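Osent Surplus Food Project
Progress report to the Grewal Fund
Second reporting period, ending May

1. Where we are

The grant pays for the collection of unsold food from shops and its distribution from shared refrigerators at four sites. All four sites are now open. The last one, Minell, opened later than planned, and the delay was ours. We signed the lease before checking whether the electrical supply could take a second appliance, and it could not.

The first-period report said the project was "on course to change how the neighborhood eats." I did not write that sentence and would like it withdrawn. We have no information about how the neighborhood eats. We know what we bring in, part of what we throw out, and how many households have signed up. The rest of this report stays close to those.

2. Households

191 households are registered against a target of 200. I would be careful with this number. Registering takes a minute at the door and we have never removed anyone. When we sent a short text message asking people whether they still used the refrigerators, many did not answer, and we can't tell a household that has stopped coming from one that ignores text messages. We will clear the list before the next report. The total will go down, and the Fund should expect that.

A lower figure would also fit better with what staff see on the sites. Rellari is busy from opening until mid-afternoon. The other three have a rush after each delivery and long quiet spells in between.

3. Food in, food out

Our target was 400 crates over the period. We met it, though a crate turns out to be a poor unit. A crate of bread and a crate of winter squash count the same on our sheets, and a half-full crate counts as one. Bread is the larger share of what we get, well beyond what people want. Shops give us what they can't sell, and the reasons they can't sell it do not go away when it reaches us.

Weighing started at Rellari in the last weeks of the period. The early sheets have gaps, so I have left the results out. Two of the shops also objected to waiting while we weighed, and one has cut back its pickups. I think weighing is still worth it, but the cost should be known.

As for the claim in the original proposal that every crate collected is a crate kept out of the trash: no. Some of it goes into our trash in place of the shop's. We began recording discards halfway through the period. Salad leaves and cut fruit do worst. Whole carrots, onions and apples are nearly always taken.

4. The recipe cards

The Fund asked specifically about these. We printed them, put them out at all four sites, and most are still there. A few people said they liked the lentil one. The cards were written before we knew what food we would be getting, so several call for things we have never had in. I would not pay for a second printing. The money left in this line could go to cold bags for the van, which drivers have asked for since the start.

5. Opening hours

We tried evening opening at two sites on the advice of the consultants who reviewed the proposal. Visits in the evening were mostly the same people who used to come in the morning. They may find it more convenient, and that has some value, but it did not bring in the working families it was supposed to bring in. Staffing it costs the same as the daytime shift. We plan to keep the evening hours at Rellari until the fall and drop them at the other site unless something changes.

6. Minell

Supply problem aside, the fit-out was simple and came in under budget, mainly on account of buying less. The proposal allowed for built-in shelving. We went with a plain table for sorting and a two-door refrigerator, and so far no visitor has asked for shelves. Small loose items did get lost among the larger ones at first – a box is too deep for them – so they now go out in baskets.

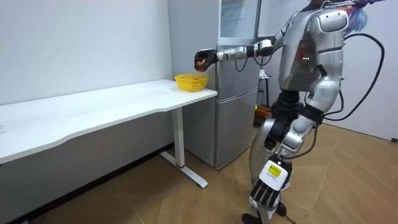

Minell: the white table, with the yellow basket near its front right corner and the refrigerator beyond the end.

It is too early to say whether Minell is in the right place. It was chosen for its rent. The bus stop nearest the door is served by one route, and the walk from the apartments we hoped to reach crosses a wide road with a slow signal. I raised this at the time.

7. Money

Spending is within budget overall. Fuel is over, printing is under, and repairs are over because a compressor failed out of warranty. We are not asking for more. We are asking to move the unspent printing money as described in section 4, and would need an answer before the next van order.

8. Before the next report

Clear the household list and restate the total.
Weigh at all four sites, with the shops' agreement where we can get it.
Ask the shops for less bread.
Report discards for a full period, whatever they look like.

The proposal also promised a survey of diet and health. With our numbers and our staff it would produce a chart and very little else. If the Fund still wants it, we would rather talk it through first.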